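FOR IMMEDIATE RELEASE

Skendov opens its teaching floor for robots that clear dishes

VEVETIA, March. Skendov is delighted to announce that Hadis, its program for teaching kitchen robots by human demonstration, has moved into a teaching floor of its own. Anyone who has stacked plates after a big dinner knows how much the hands are doing without being asked, and that knowledge is what the team wants to pass along!

Operators guide the arm by remote control, watching through a small camera at the wrist. Each run is recorded as one demonstration: the pictures, the motion of the arm and the opening and closing of the fingers. An operator can usually manage 70 runs in a shift, and the first dish-handling set holds more than 200. 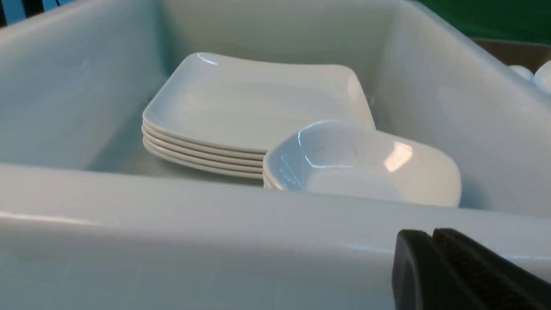
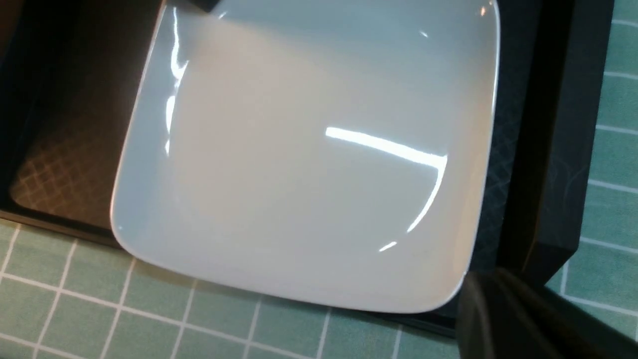
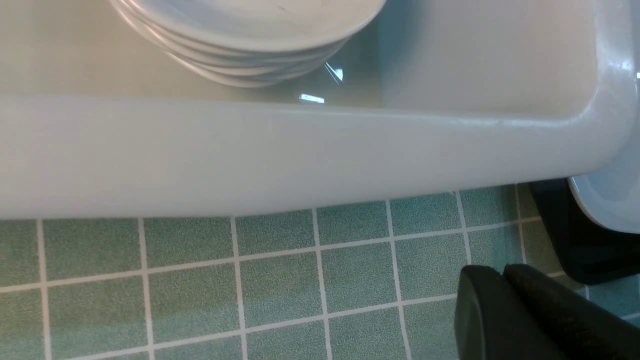
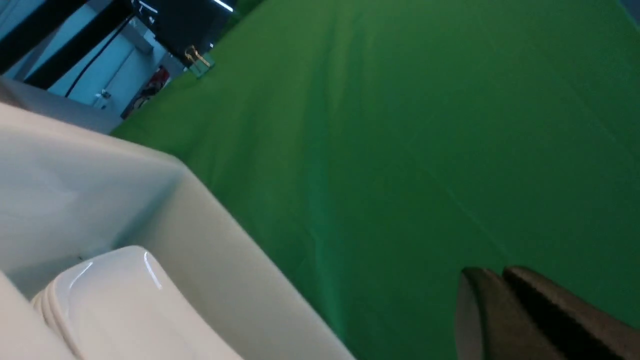 Wrist camera views from the Hadis dish work. First: square plates and bowls in a white bin. Second: a square dish in a dark tray.

Skendov News, Vol. 3

"White dishes on white surfaces are wonderful teachers," said Felicidad Umali, who leads the demonstration team. "The glare moves every time the wrist moves, and a person just copes with it. We want the robot to see plenty of people coping with it, slow runs and clumsy ones included."

New operators begin with the arm switched to hand guiding, where they hold the wrist and walk it through the motion. Once they have a feel for its reach they go over to the remote controls. Umali likes to have them narrate their first few runs out loud, and those notes are kept with the recordings.

The controls were built with Khổng, whose engineers have spent much of the winter making the grip lighter and the response quicker. A second set of runs, with cups and serving bowls, is being planned now.

Kitchens and schools that would like to visit the teaching floor are warmly invited to write to the Skendov press office in Vevetia. Morning visits start at 10 a.m., and guests are welcome to try the controls.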